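Gripper closes too far on shiny white plates, then opens late
Posted in Home & Hobby Robotics, 2019-02-15
832 views

sallybench

Hi all, long post, sorry in advance. I have a hand-held gripper (two fingers, parallel linkage, one motor, runs off a Clarkex driver board) and I've been using it to practice picking up dishes before I trust it with anything nicer. Cups are fine. Bowls are fine. My grandmother's flowered plates are where it all goes wrong.

What happens is this. I bring the open jaws down to the rim and tell it to close. It's supposed to stop when the motor current goes over my limit, which I have set at 39 on the board's scale of 0 to 100. With bowls it stops right away and holds. With a plate it touches, seems to think about it, and keeps squeezing. Then when I let go of the trigger there's a pause long enough for me to say a bad word before the jaws open. Last week I heard a tick from the plate and found a chip on the rim. Nobody got hurt but I was holding the thing pretty close to my face at the time, so it gave me a scare.

I work on the corner of the white surround, with a gray mat down so things don't slide. One jaw goes at the rim and the other over the flat part of the plate, like so:

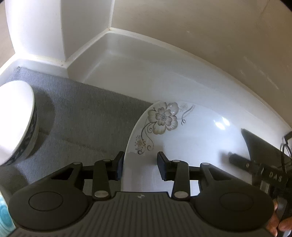
Photo: sallybench / shared with permission to repost

I've already tried a new cable, the older firmware, and turning the limit down to 20. At 20 it won't hold a bowl, and it STILL squeezes the plate too long. I log everything to a Memora card and the plate runs look weird. The current goes up in a slow ramp where the bowls give me a nice sharp step. Is this the motor dying? Is it the board? I'd really like to not buy another board.

Gorazd Begović

I don't think your motor is dying. A slow ramp like that usually means something is giving way a little at a time, and a thin rim is a great candidate. The pad lands on the slope, slides, the plate tips or creeps across the mat, and the current climbs so gently that the board's averaging smooths it out. By the time the average gets over your limit, the real force is way past it. A bowl wall stands up nice and straight, so you get your sharp step.

I had the same thing on a Clarkex board, and the filter was set to average 118 samples. Look for it in the settings file, it's under the motor section and it's easy to scroll right past. I took mine down to 12 and the overshoot went away. The late opening is probably the same filter, at least on mine the release command waited for the average to come back down before it did anything. That is a terrible way to do it, but there you go.

Two more things while you're in there. Put a hard limit on closing distance as well as current, so that if the current reading is wrong the fingers still can't travel past the thickness of the plate. And please wire a real switch into the motor power! The trigger only asks the board nicely. If the board is busy, you're stuck with whatever the fingers are doing. Mine is a cheap rocker switch I can hit with my thumb, and I've used it more than I'd like to admit.

Oh, and wear glasses. A ceramic chip under load can go quite a distance.

mudroom_mike

Could be the plate is just slippery. I stuck some rubber from an Alipour jar opener on my pads and it helped a lot with glasses, never tried plates though. Also have you tried a different plate? I'd use a cheap plastic one till you sort it out, no sense wrecking your grandma's.

sallybench

Gorazd, it was the filter!! Mine was at 118 too, so I guess that's what they ship with. I set it to 12 like you said and the plate runs have a proper corner in them now, still a bit rounder than the bowls but it stops where it should. The release is much quicker too. I haven't done the travel limit yet because I need to measure the rims, and the switch is on order from Sallgate.

Mike, I'm doing the rubber this weekend, and I've borrowed a plastic plate from my nephew's picnic set for the next round. The chipped one is going under a plant.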